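L'établi

L'établi est la table de travail de l'artisan, et l'on aurait tort de n'y voir qu'un meuble : c'est autour de lui que s'organisent, depuis fort longtemps, les gestes du menuisier, de l'ajusteur ou de l'horloger. Son plateau doit être lourd, plan et stable, et sa hauteur se règle volontiers sur celle du poignet de l'ouvrier, bras le long du corps.

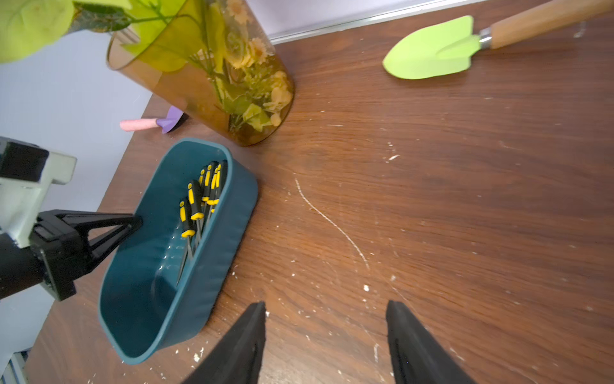 Tournevis à manche noir et jaune dans un bac en plastique.

Le hêtre reste en Europe l'essence la plus appréciée, suivi du charme et de l'orme. Un plateau traditionnel mesure couramment 8 à 9 centimètres d'épaisseur – de quoi encaisser sans broncher les coups de maillet de plusieurs générations – et le modèle dit de Lestholm, cher aux ébénistes, atteint 300 kilos une fois garni de ses presses.

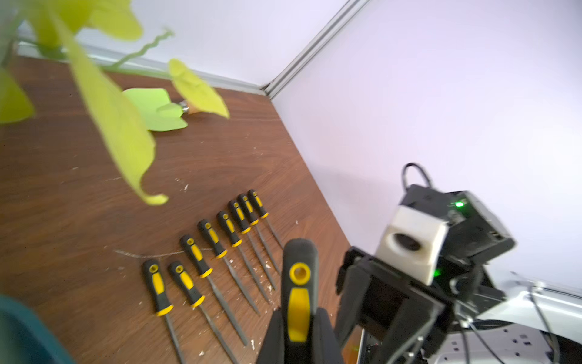

L'établi d'ajusteur, lui, porte un étau à mâchoires parallèles, et son plateau se couvre parfois d'une tôle. Celui de l'horloger est nettement plus haut, afin que l'œil se trouve tout près de l'ouvrage sans que le dos en souffre, et l'on y ajoute souvent un tiroir garni de peau pour recueillir les petites pièces échappées des doigts.
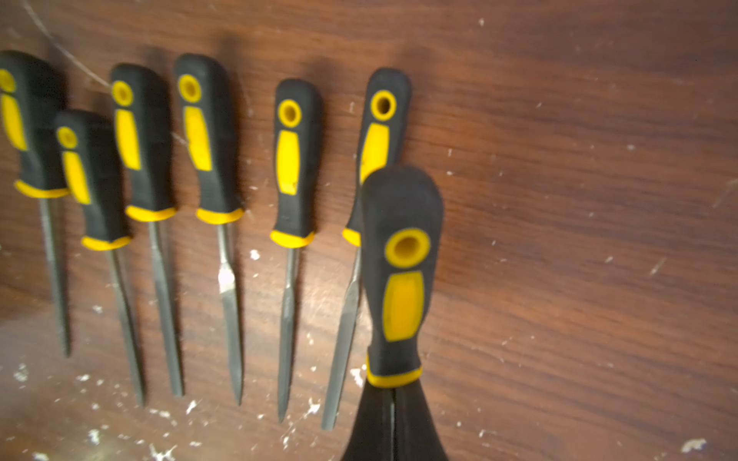
L'entretien demande peu de chose : un coup de racloir, un chiffon, un peu d'huile de lin passée en couche mince et bien essuyée après 20 minutes. Wilfredo Bautista, dans son aimable manuel paru chez Wolton, conseille de s'y mettre en août, quand l'atelier est calme et que le bois sèche bien, et de vérifier par la même occasion le serrage des presses.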